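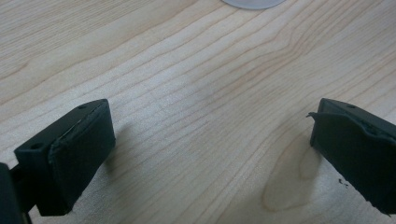

Two rubber-padded fingers over a wooden tabletop.

Can a Robot Do Your Chores Yet?

319 shares | 18 comments

Bad news if you were saving the dishes for a robot. You still have to do them.

Clearing a table is hard for a machine. It has to find the cup, work out where the cup stops and the table starts, then squeeze hard enough to hold on but gently enough not to crack it. Rubber pads help with grip. Pads wear out, though, and then a person has to fix them. So the robot has given somebody a chore.

"Mine can clear one cup in 60 seconds," says Zane Toom, who builds robots in Prornthorpe. "Please don't give it soup."

Last updated: April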